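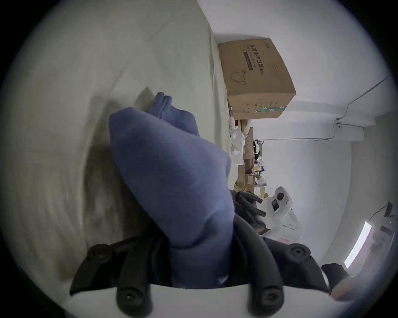
A blue cloth on pale green fabric. Linen service is among the items in the new contract.

Bancombe to open 45 guest beds for families of hospital patients

BANCOMBE, November 23, 2024. Relatives of patients at Brudside Hospital will be able to stay overnight across the street starting this winter, under a plan the Bancombe town council approved at its last meeting.

The former Kubíček furniture store on Mill Road will be turned into a guest house with 45 beds. Guests will pay a flat nightly rate, and families with a child in the hospital will stay free for the first two nights. The council has not yet set the rate for everyone else.

Brudside takes patients from several counties, and the nearest motel is out by the highway. A survey the hospital ran in October found that 126 people had slept in their cars or in waiting room chairs during the month. The hospital brought that number to the council along with a request for help with the building, which has been vacant since the store closed.

The town will put $3000 toward new signs and a crosswalk signal. The hospital will cover the rest of the work, including a new boiler and two accessible bathrooms on the ground floor. Most rooms will have one bed. Four larger rooms at the back are meant for parents with more than one child.

Brorkico, a cleaning and laundry company based in Bancombe, has the contract for bedding and towels. Sheets will be changed between guests and once a week for longer stays. The company plans to hire locally for the job and will post openings at the public library and at the hospital's main desk.

Some neighbors on Mill Road asked about parking. The store's lot is small, and the street already fills up during visiting hours. Under the approved plan, overnight guests will get a pass for the upper deck of the hospital garage, and the lot will be kept for drop-offs and deliveries. The council turned down a separate request for resident-only parking on the block but said it would look at the matter again in the spring.

The guest house will not serve meals. There will be a shared kitchen on each floor, with a refrigerator shelf for every room, and the hospital cafeteria will stay open an hour later in the evening.

Beds and headboards are being bought through the hospital's regular supplier. Mattresses from the old store were looked at and turned down because of their age. A few wooden tables and a front counter left in the building will be cleaned up and used in the lobby.

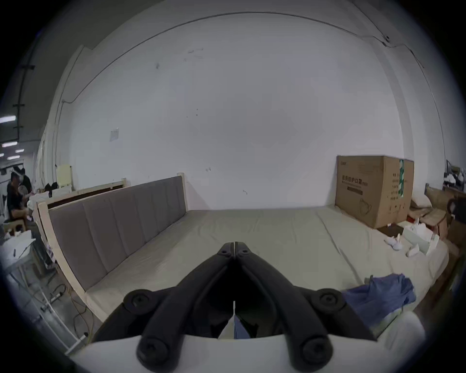 How to ask for a room

Requests will go through the patient services office on the first floor of Brudside Hospital. Families can apply in person or by phone once a patient has been admitted or has a surgery date. Those traveling the farthest will be placed first. Stays are limited to three weeks, with longer stays allowed if a doctor signs the form.

The office will begin taking names two weeks before the building opens.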